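Small Importers Learn to Live With the Freight Bill

March 10, 2022

By Renu Katiyar

The invoice came in at 6 in the morning. Meenakshi Chaturvedi read it on her phone, standing in the kitchen, and went back to bed for an hour.

"I didn't want to start the day with that one," she says.

One container, 40 foot, cotton and blended knits. In December the quote had been bad enough. Then the extras. Port congestion fee. Chassis fee. A fuel line that was not on the quote at all, 611 dollars of it. By the time the boxes were in her warehouse she had worked out that the margin on the whole load was 11 percent, before rent, before wages, before anything.

Chaturvedi runs Vashisht, a fabric importer with a small staff and a long list of customers who sew for a living. Uniform makers, dance costume shops, a couple of hotel suppliers. None of them like a price rise. Most of them have had two since last summer.

She is not alone in it. Talk to small importers this month and the same words come up – freight, fuel, dollar, wait. The big retailers signed yearly contracts with the shipping lines and got their space. The small ones buy on the spot market, one box at a time, and take what they're given.

"You call, they say a number, they say it's good until tonight," says Sunita Nigam, who brings in kitchen textiles through her firm Wirneo. "By tonight. I have to ask my bank, I have to ask my customer. Its not possible by tonight."

So she stopped asking. Nigam now books first and does the sums later, which scares her accountant. She keeps a cushion in the business account for exactly this. It used to be for a new van.

The van is still old.

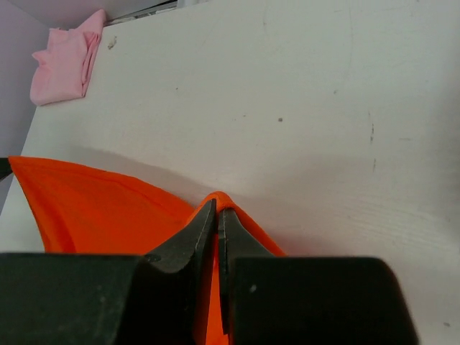
Thin orange cloth on a white tabletop. Fabric importers are among the small firms paying more per load.

Currency is the other half of the story. A strong dollar helps anyone paying a supplier overseas, at least on paper. Trouble is, many of those suppliers price in dollars anyway. And their own costs are going up. Cotton is up. Dye is up. Power is up. Whatever a buyer gains on the exchange rate gets eaten somewhere before the goods are even on the truck.

Nisha Tripathi has been watching this from the other side of the desk. She is a broker at Vollamach, a trade finance shop that lends against stock in transit. The average loan on her books used to run 60 days. Lately a lot of them run past 90. Same goods, same route, more days on the water or sitting outside a port.

"Time is the cost people forget," Tripathi says. "They see the freight rate, they get angry at the freight rate. Meanwhile the interest is ticking every day the ship is parked."

She has 158 clients. Some are fine. Some have gone quiet, and quiet worries her more than the ones who shout.

What are the sensible ones doing? Ordering earlier, mostly. Fall goods being booked now, in early spring. Splitting loads with another importer, if you can find one you trust. Dropping slow lines. Chaturvedi has cut her color range by a third and says hardly any customers complained, a few grumbles about teal.

Others are looking for suppliers closer to home. Harder than it sounds. Mélanie Chisholm buys for Valetum, which sells work aprons and table linen to restaurants. She spent most of the winter on it. Samples from nine mills, calls, a trip. The closest match on quality came in at 1,152 dollars more per order than what she pays now, freight included.

"On a good month I could swallow that," Chisholm says. "I haven't had a good month to test it on."

She placed one order anyway. A small one. If it lands on time she may place another, and if her overseas supplier slips again she will have somewhere to go.

And oil. It has jumped since the end of last month and nobody I spoke to wanted to guess where it goes next. Fuel surcharges follow with a lag, so the bills landing on desks this week dont show the worst of it yet. Tripathi is telling clients to add a line to their budget and leave it blank for now.

Higher borrowing costs look likely too. For a firm that turns its stock over quickly, a small rise is a nuisance. For one with a container stuck off the coast and a loan rolling over, it is a different converstion.

Chaturvedi has two more boxes due before summer. The first is booked. For the second she has three quotes open on her screen, all from yesterday, all expired. She is going to call again after lunch.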